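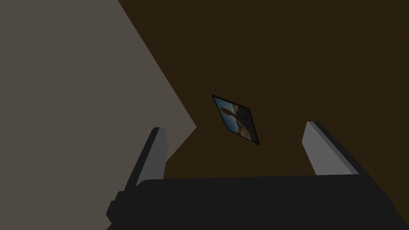
# Chapter 6: Working in Simulation Before Working on the Arm

By the end of this chapter you should be able to set up a scene file, attach a camera to the wrist of a simulated arm, record a set of trial runs and compare those runs with the same task on the bench. The chapter assumes that you have completed the exercises on joint angles in Chapter 4 and that your group has a working copy of the Lumbridge scene files.

## 6.1 The class project

The examples are drawn from a project carried out by a second-year class under Mareike Weidemann and Arsen Palamarchuk. The class had one bench arm and 34 students. Shared equally, the arm would have given each group less than an hour a week, so the first half of the project was moved into simulation. Groups were allowed on the bench from October onwards, once their simulated runs had been checked.

The task was the same for every group. The arm starts from a fixed rest position, moves to a block on a table, closes the gripper, lifts the block and puts it down inside a marked square. A run is counted as a success only if the block is at rest, wholly inside the square, when the time limit of 15 seconds is reached. A block that is placed correctly and then knocked by a finger on the way out is a failure.

## 6.2 Terms used

**Scene file.** A text file that lists every object in the simulated room, with its size, mass, position and surface.

**Wrist camera.** A camera fixed to the last link of the arm. It moves with the gripper, and the gripper fingers stay in the same part of its view whatever the arm is doing, apart from their own opening and closing.

**Room camera.** A camera fixed to the room. It does not move during a run.

**Run.** One attempt at the task, from the rest position to the time limit.

**Seed.** The number from which the simulator draws its random choices. Two runs with the same scene file, the same program and the same seed should give the same result. If they do not, the fault must be found before any further runs are recorded.

## 6.3 Reading a wrist view

Students who have only used a room camera often find the wrist view hard to read. The horizon is seldom level. A table edge may cross the view as a steep diagonal, and a square object may look like a diamond. Flat, plain surfaces give few clues to distance, and it can be difficult to tell a wall from a table top on the evidence of one view alone.

Three habits help. Find the fingers first and note how far apart they are. Next, find one object whose position you know from the scene file, and work out which way the wrist must be turned for that object to appear as it does. Lastly, check the answer against the joint angles in the log. The log is the authority. If your reading of the view disagrees with it, either your reading is wrong or the camera has been attached with the wrong offset.

The second fault is common. In the class project, Illia Symonenko's group recorded 574 runs before finding that the camera had been turned by a quarter of a circle in the scene file. The gripper program had been written to suit the turned camera and worked well in simulation – it failed on every attempt at the bench. The runs were discarded and the group began again.

## 6.4 How many runs to record

Each group was asked for 3,000 simulated runs, divided among several block positions. The total matters less than the spread. A large set recorded from a single starting position says very little about any other position. Vary the following between runs:

- the position and angle of the block
- the surface friction of the block and the table
- the brightness of the room
- the rest position of the arm, by a few degrees at each joint

Leave the mass of the block unchanged for the first set. It is treated separately in Section 6.7.

## 6.5 Keeping the record

Keep one folder for each set of runs. It should hold the scene file, the program, the list of seeds and the log, exactly as they stood when the set was recorded. Do not correct a scene file in place. Copy it, give the copy a new number and write one line in the notebook stating what was changed.

Liudmyla Sydorenko's group kept a notebook of this kind throughout, and extracts from it are used in Sections 6.6 and 6.8.

## Before you continue

1. Open the scene file for your group and find the line that sets the camera offset. Write down the offset and its units.
2. Record two runs with the same seed. Compare the logs line by line.
3. Turn the wrist joint by 90 degrees, predict what the wrist camera will show, and then check your prediction.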